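Grudosano Community Forum
Board: Faith, Funerals and Remembrance
Topic: Scripture readings at a service for a non-religious member of the family

quillmarsh
Original post
I would be grateful for the considered views of members. My late uncle left written instructions that his service be held at the Guerra hall, with no prayers, no hymns and no clergy. His sister, who is devout, has requested that one psalm be read. The hall has seats for 300 and we expect most of them to be filled, many by people from her parish. Is it proper to grant her request?

Tern_and_Tide
Reply 1
My condolences to you and your family. In my view the written instructions should govern. He took the trouble to set them down, and a service that departs from them is no longer the service he asked for. Your aunt may wish to arrange a Mass or a prayer gathering at her own church on another day.

oldbellrope
Reply 2
I must respectfully disagree with the previous reply. A funeral is also held for those who remain. One psalm, read by a relative and introduced as her own choice, does not turn a secular service into a religious one. I have attended several at which this was done, and no one objected.

Tern_and_Tide
Reply 3
No one objected aloud. The original post states "no prayers," and many psalms are prayers. I do not see how that wording can be set aside.

Brerent_Moderator
Reply 4
Members are reminded that the board's guidelines ask for courtesy toward all beliefs and toward those who hold none. Both positions have been expressed fairly so far. A related discussion may be found in topic 327, which concerns the scattering of ashes.

hollis337
Reply 5
When my mother died, the officiant from Drasetti offered us a period of silence in the middle of the service. Those who wished to pray did so privately. The printed program said only "A time for reflection." My religious relatives were content, and her wishes were kept. I would recommend raising this with your officiant before anyone commits to a reading.

oldbellrope
Reply 6
The silence is a sound proposal and I would support it, although two minutes should be the minimum. Anything shorter is over before people have settled. I still hold that the aunt deserves to be heard by name.

quillmarsh
Reply 7
Thank you all. I have spoken with my aunt. She will accept the silence, and she will give a short tribute in her own words. She has asked whether she may mention that she prays for him. I am inclined to say yes.

Tern_and_Tide
Reply 8
I would not oppose that. It is a statement about herself, and he presumably knew it.

hollis337
Reply 9
One practical matter concerning the tribute. Halls are often dimmed for the silence, and a speaker who follows it may be unable to read her notes. Please ask whether the lectern has its own light. If it does not, a small desk lamp with a flexible neck, such as the light-blue and white one in the picture, can be angled down toward the page. Large type on the notes would also be of help to her — as would a second copy, kept by someone in the front row.

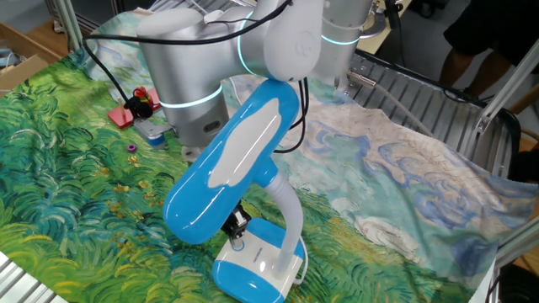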